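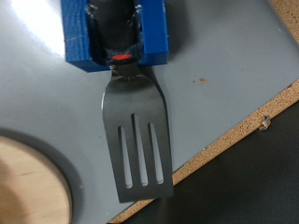

Figure 4. Wrist camera view with the fingers closed on the handle of a slotted spatula.

4.2 Grasp-conditioned cropping

The wrist camera moves with the gripper, so the fingers occupy nearly the same pixels in every image. We use this to define a fixed contact region between the two blue fingers and a second, larger region that covers the part of a held tool extending past them. For the spatula in Figure 4 the second region contains the neck, the blade and its three slots. Both regions are resized and passed through the same encoder, and their features are joined with the joint state before the policy head.

The crop limits were set once, from an image with the gripper closed on nothing, and were not changed between tasks. Kennedy's earlier version of the method predicted the limits from a segmentation mask. We dropped the mask after it proved unstable on polished metal. On the blade, highlights shift with small wrist rotations, and the mask often split along them. Fixed limits cannot follow a long tool to its tip, but they gave the policy a steadier input.

Training used 1,000 demonstrations from the Skurmont set, of which 300 involve a held utensil. The rest are direct grasps of food, dishes and small containers. We did not balance the two groups. Each demonstration was resampled to 6 frames per second, and segments in which the arm stayed still were shortened before training.

4.3 Toaster oven task

The second evaluation requires the arm to work near an open appliance. The oven door is lowered before the episode begins, and one slice of bread lies on the wire rack. The policy must bring the fingers to the slice, close on it and place it on the cutting board on top of the oven. Touching the glass with any part of the arm ends the episode.

The approach is tight. The fingers have to enter over the lowered door and below the top of the opening, and the hand must remain tilted until the slice has cleared the rack. From the wrist camera the oven interior is dark compared with the tabletop, so exposure was held constant to keep the crust visible against the wires.

We ran 40 episodes for each policy. Starting arm poses were drawn from a list shared by all policies, and the slice was shifted on the rack between episodes. The Leclerc baseline, which takes the full wrist image without cropping, was given the same training data and the same number of updates.

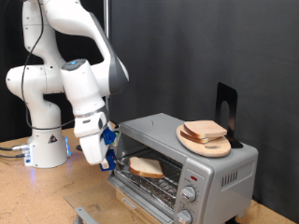 4.4 Failure labels

Each failed episode received one label, taken from the first event that made success impossible: door contact, rack contact, missed grasp, dropped slice or timeout. Labels were assigned from the external video with the policy name hidden. When door and rack contact fell in the same video frame, we recorded door contact.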